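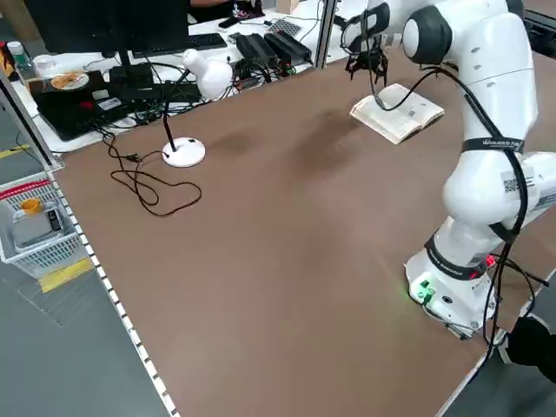

**Handout 6: Household and shop-floor chores - how far have machines come?**

Prirnalbridge Institute, Introduction to Automation
Revised May 21, 2020

This handout accompanies the sixth lecture. Students should read it before the seminar and bring their notes on the Reinholz paper, which was set in February.

## 6.1 What counts as a chore

For the purposes of this course, a chore is a short piece of handling work that an adult does without training and without much thought. Folding a towel, shutting a drawer, putting a book back on a shelf and packing returned goods into a box are all chores. Welding a car door is not, although machines have done it well for decades. The welding robot meets the same door in the same place every time, and the factory has been arranged around it.

The list used in the lecture contains 17 chores, taken from homes, small shops and one warehouse. It is printed at the back of the course reader and will be used again in the examination term.

## 6.2 The case of the book

Books receive a section of their own this year. They are cheap and found everywhere, and they are harder to handle than they look. A closed book is close to a solid block. It can be pushed, squared up against an edge or gripped across the spine. An open book is another matter: the covers move separately, the pages lift and slide, and the thickness on each side changes with the place at which it is opened.

Consider the following tasks in order of difficulty:

1. Push a closed book to a marked place on the table.
2. Lift a closed book that is lying flat.
3. Close an open book.
4. Open a closed book at any page.
5. Turn one page, and one page only.

Task 2 already causes trouble for a two-fingered gripper. The fingers cannot get beneath the cover unless the book is first slid over the table edge, or tipped up by a second arm. Task 5 remains unreliable in most published work. Paperbacks are worse than hardbacks in this respect, as the cover bends almost as readily as the pages.
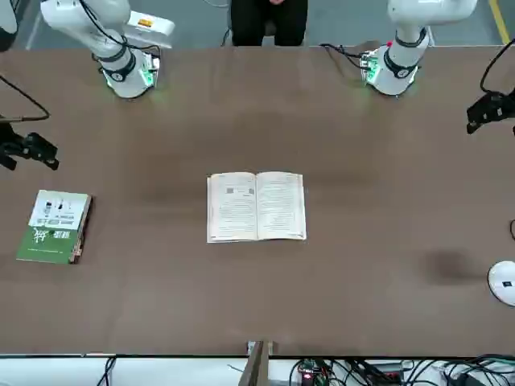
*Figure 6.1. Two-arm workspace with an open paperback and a closed book with a green cover.*

In Figure 6.1 the arms have grippers on either side of the table, which allows one to steady a book while the other works on it. Students should consider which of the five tasks need both arms, and which could be done by one arm with a fixed stop on the table.

## 6.3 Reading reported results

The Zirberg exercise, discussed in the lecture, reported 611 successes in 3000 attempts at turning a single page. Two cautions apply. Attempts that ended in two pages turning together were counted as failures, whereas the earlier Ileck study left them out altogether. The Zirberg group also used one book throughout. A rate obtained with one book says little about a shelf of 70.

Speed must be read with equal care. A video shown at several times its true rate gives a poor idea of the time a customer would have to wait - check the corner of the screen, or the methods section, before quoting a figure.

## 6.4 Present position

Machines can be trusted with a chore where the objects are stiff, few in kind and set out in a known way. Shop-floor work meets these terms more often than housework does. For soft, hinged or layered things, a person is still needed nearby for most of the working day.

## For the seminar

Prepare a half-page answer to one of the following.

- Choose a chore from the course reader and state what would have to change in the room before a machine could do it.
- Explain why closing a book is easier than opening one, with reference to the forces on the cover.
- Compare the counting rules used at Zirberg and Ileck, and say which you would adopt.

Written answers are to be handed in at the department office before the seminar begins.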